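The Husaldale Drop-Leaf Table from Gesmont, After a Long Winter of Suppers
Reviewed by Freya Bainbridge, 30 May 2022

I should start by admitting that I did not want a new table. The old one came from my aunt, it had a burn mark shaped like Ohio, and I was fond of it. But one leg had gone soft where it met the apron, and after my brother-in-law leaned on it during a card game and nearly took the gravy with him, my husband put his foot down and we went shopping.

We settled on the Husaldale, which Gesmont sells in three finishes. Ours is the plain oiled one and cost $412 before delivery. It came in two boxes, both heavier than I expected, and the driver was kind enough to bring them as far as the hallway. Putting it together took us most of an afternoon – I would say an hour of that was spent looking for the second bag of bolts, which was taped inside the lid of the first box all along. There are 12 bolts in all and you'll want your own wrench, as the little one they send is hard on the knuckles.

Now, the leaves. They are the reason to buy this table and also my one real complaint. Folded down, it tucks against the kitchen wall and you forget you own it. Opened out, it seats six comfortably and eight if they like each other. The hinges are smooth and quiet. The left-hand support, though, has never swung out as easily as the right, and by September of our first year I was rubbing candle wax on it every few weeks. I wrote to Gesmont and got a friendly reply and a new bracket in the mail, and it's better now, though I still give it a nudge with my hip.

We looked at the Nurnmont too, and a neighbor has the smaller Filip, a sweet little thing if there are only two of you. The Nurnmont felt sturdier but the edges were sharp, and I have grandchildren at exactly that height. 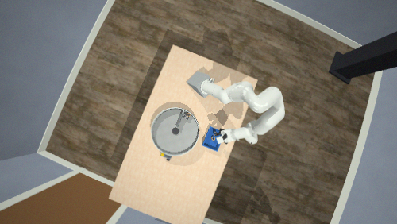
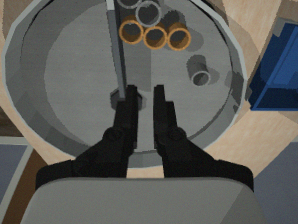 The finish deserves a word before I let you go, and I'd think hard about color if you are choosing from a website. A pale top, like the peachy one under the white robot arm in the first picture, is lovely against a brown plank floor, and I was tempted for a good long while. In the end I went a shade darker on account of the tomato sauce. The oil has held up nicely and I redo it twice a year with an old T-shirt, leaving the leaves open overnight. One ring from a hot mug is still there if you know where to look, and my sister always does.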